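About us

Hello, and thanks for clicking through! I'm Grażyna Marciniak, and I look after the people side of Hoarau, so it fell to me to write this page. The last version was written by an agency and had the word "synergy" in it twice.

We're a returns and sorting firm on the edge of Brosstead. Shops, catering hire companies and a few mail order places send us whatever came back to them: kitchen bits, tableware, toys, odds and ends in boxes with no paperwork. We work out what each thing is, put it with its fellows and send it on to be sold, washed or recycled. On a good day 2,000 items go across our tables. There are 163 of us, counting the drivers.

For most of our history all of that sorting was done by hand, standing up. I did it myself for six years before I moved upstairs, and I can still feel it in my left shoulder when it rains.
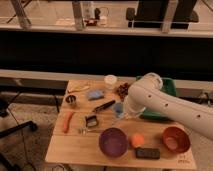

Our trial bench is where we try out new jobs for the arms before they go anywhere near the main floor. Hatsue Hosoda runs it, and she'd be the first to tell you that tidy test objects are useless, as nothing that arrives here is tidy. So she likes a proper jumble, a carrot next to a marker, bowls, an orange ball, a clear cup standing right under the wrist of the arm where a careless move would have it over. Cups are our bugbear! They're light and they tip, and the see-through ones are a pain for the cameras. Hatsue spent most of March on cups alone and I don't think she's forgiven them yet.

Now, the bit everyone asks about at open evenings. Did people lose their jobs? No. We have 12 arms working now and we took on staff in the same period, mostly for checking and repairs. But I won't pretend it was all smooth. When the first arm came in, we told everyone about it in a meeting at four in the afternoon, just before the late shift, and it went down like a lead balloon. Algirdas Bite stood up and asked who'd been consulted, and the answer was more or less no one who sorted for a living. He was right to ask. These days, any job that's going to change gets talked through first with the people who do it, and they have a real say in which parts go to the arm and which stay with them.

Algirdas now trains new starters on the arms, by the way. He still thinks we should have asked him first.

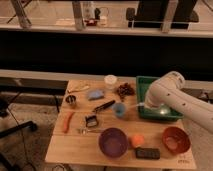

What changed most, I'd say, is what a shift feels like. The old job was bend, lift, look, drop, and the same again until the bell. Now the arm does a lot of the reaching and a person keeps an eye on two or three stations, steps in when something's stuck and decides about the awkward items. The trays are the part people like best. An arm can dip down into one of the green trays all day long and not mind the angle, whereas for us that was precisely the movement that did our backs in. Sore back reports to the first aid room have dropped right off. On the other side of things, some people miss the chat. You used to stand elbow to elbow with your mates, and the stations are further apart now. We moved the breaks so that whole teams go together again, and that's helped a bit, though I'm not going to claim it's solved.

Pay was the other sore point. Looking after an arm is a skilled job and it's paid as one, with the training done in work hours. Abílio Sequeira and Abílio Gouveia (yes, two of them, and yes, the post gets mixed up) wrote the course between them, and anyone on the floor can put their name down for it.

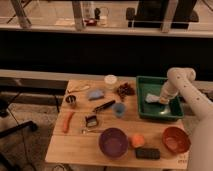

The course starts on the bench with Hatsue and finishes with a fortnight on the floor alongside someone experienced. You don't need to be good with computers. You do need to be patient, and willing to press the stop button without feeling daft about it.

If you fancy seeing it for yourself, we run open evenings at our Brosstead site, and the dates go up on the noticeboard by the gate. Wear flat shoes. Tea's on us, and the biscuits are whatever the drivers have left.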